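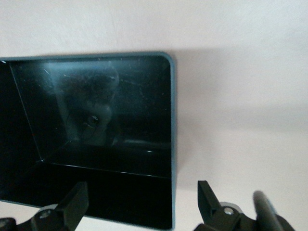

A glossy black open container with a blue-gray rim, on a white surface.

**Clernton household service adds open bins to its home storage lending shelf**

CLERNTON, 2 Dec 2023 – Zendlow, the household lending service on Cervantes Street, is adding open storage bins to the list of things members can borrow. The bins can be taken home starting today. They are meant for people who are sorting a closet, packing for a move or trying out a new shelf layout before they spend money on it.

Zendlow already lends folding tables, step stools, hand trucks and label makers. Bins have been the most common request at the front desk since April, when the service ran a spring sorting month and members kept asking where they could get containers for a few weeks at a time. Most of them did not want to buy a full set and then have to store the set.

The new stock is made up of 216 bins. They are lent in sets, and a household can have up to 2 sets out at once. The loan period is 48 days, which covers a typical move with time left over for unpacking. Members who finish early can bring a set back whenever the desk is open, and part of a set can be returned ahead of the rest.

**What the bins are for**

Open bins work well for things that get handled often. Shoes, cleaning supplies, pantry packets, craft materials and chargers are all good candidates. Because there is no lid to lift, people are more likely to put things back where they came from. An open bin on a shelf also shows what is in it, so there is less need for labels, though Zendlow will include a sheet of blank ones with each set.

They are less suited to long storage in a garage or basement, where dust is a problem. For that kind of job the desk will suggest lidded totes, which Zendlow does not lend at this time.

Dark, shiny plastic picks up fine scratches with ordinary use. Members will not be charged for scuffs or surface marks. A fee applies only when a bin is cracked, has a broken rim or cannot be cleaned. The full list of fees is printed on the loan slip.

**Cleaning and return**

Bins should come back empty and wiped out. Warm water, a little dish soap and a soft cloth are enough. Please do not use scouring pads or powder cleansers, and do not put the bins in a dishwasher. Tape should be peeled off along with any sticky residue – a drop of cooking oil usually takes care of the residue, followed by soap and water.

All returned bins are washed again before they go back on the lending shelf. Members who would like to use them for food should keep the food in its own packaging. The bins are intended for general household storage and should not hold loose dry goods or fresh produce directly.

**A sorting guide to go with them**

Each set comes with a short printed guide, "One Shelf at a Time," put together by Zendlow and the Kuretti Home Workshop, also in Clernton. The guide covers one small area per page: the shelf under the sink, the hall closet, the top of the refrigerator, the drawer where batteries end up. It suggests emptying the area completely, wiping it down, and grouping what is left on a table before anything goes into a bin.

The guide also gives advice on measuring. Shelf depth is the number people most often forget to write down, and a bin that sticks out past the front of a shelf tends to get bumped. Members should measure from the back wall to the front edge, and check for hinges or pipes that take up room at the sides. The desk has paper tape measures to take home at no cost.

Kuretti will hold a free walk-in session on closet sorting at the Zendlow building this winter. The schedule will be posted at the front desk. No sign-up is needed, and people who are not members are welcome to attend.

**Cost**

There is no added charge for bins under a regular Zendlow membership. People who are not members can borrow one set with a refundable deposit, paid at the desk. The deposit is returned in full when the bins come back in usable condition.

The purchase was paid for out of the service's yearly equipment budget, with an extra 3000 dollars from the fall repair sale. Anything left over from that sum will go toward replacing worn wheels on the hand trucks.

**How to borrow**

Members can ask for a set at the front desk or reserve one by phone. Reserved sets are held for 2 days and then go back on the shelf. Bins stack inside one another for carrying, and a full set fits on the back seat of most cars. Hand trucks can be borrowed on the same slip for anyone coming on foot or by bus.

**About Zendlow**

Zendlow lends household equipment to residents of Clernton and nearby towns. The lending desk is on the ground floor of the building on Cervantes Street, with a loading space at the side door.

**Press contact**

Zendlow front desk, Cervantes Street, Clernton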